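Notebook, Jolura bench cell
31 March 2021

Came in meaning to spend an hour on the hand tool and go back to the Avwood paperwork, and of course it took the whole morning. I'm writing it all down while I still remember which screw went where, because Chanida has the cell next and I won't be in.

The complaint, from Satish's note on the clipboard: fingers closing late on the left side, and a faint click near the end of travel. He had already tried a restart and reseated the cable, so I skipped both and went straight to the mechanics. (Thank you, Satish, for writing down what you had tried. It saves so much time.)

Left side first

Took the finger off its bracket and worked the hinge by hand. It moved, but with a gritty feel over the last bit of closing. I wiped the bushing out with a dry swab, which came away gray, then a second one, which came away mostly clean. No oil on this one, please! Johanna and I went over this last year when somebody oiled the old pair and the dust turned to paste. If it feels dry, it is supposed to.

The screw nearer the bracket was looser than the tip one. I'd put the click down to that more than to the grit, though I fixed both before testing again, so I can't really prove it. Put both back in with the short driver, snug and then a small nudge, no more. These are printed fingers and the holes will strip if you lean on them. Uthai has the drawing for the Sarby inserts if we ever want to do it properly, and I think we should, but that is a conversation for when the Žukauskas order is off our hands.

Right side

Less to say. Hinge was smooth. I checked the screws anyway and left them alone. The back end of this finger is a bit rough along the edge, and I went over it with a fingernail and nothing came loose, so it stays on for now. We have one spare pair in the drawer under the charger, and I would like to keep it a spare until May.

Open position check

With everything back together I set the tool to full open over the white bench top, with the round-base stand left where it was, up and to the left of the fingers. I like doing this one against the white because the dark green shows up so well and you can compare the slant of the two tips without squinting. Brush the bench down afterward, by the way. There were still a few dark crumbs next to the left finger when I got to this stage, and I don't want those finding their way back into the hinge.
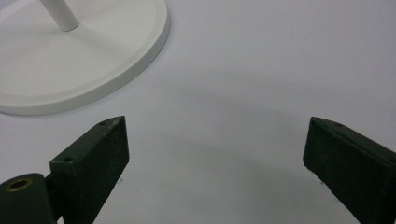
Cycle test

Ran 100 open-and-close cycles with nothing between the fingers, listening the whole time with the fan off. No click. Let it rest for 15 minutes while I made tea and got caught in the hallway by Tassanee, who wanted to talk about shelf labels – she is right about the shelf labels – and then ran the same again. Still quiet, and the two sides looked even to me on closing.

The counter read 1,123 when I started on it this morning. Our own rule is to change the bushings at 1,850, so there is a fair way to go, but I'd look at the left one sooner than that given what came out of it.

Then I tried it on the pole of the stand, holding the tool low and closing slowly. It gripped and let go five times without dragging the base along. That was good enough for me to take the red tag off.

Left for Chanida

Feel the left hinge by hand before you power up, just once, with the tool unplugged. If the grit is back, swab it and write it here with the counter reading. Check the bracket-side screw at the end of your first day.

The short driver is back in the foam tray, second slot. The long one fits too but it gives you far too much leverage, so I have moved it over to the other bench. Swabs are nearly gone, and I've added them to Johanna's list.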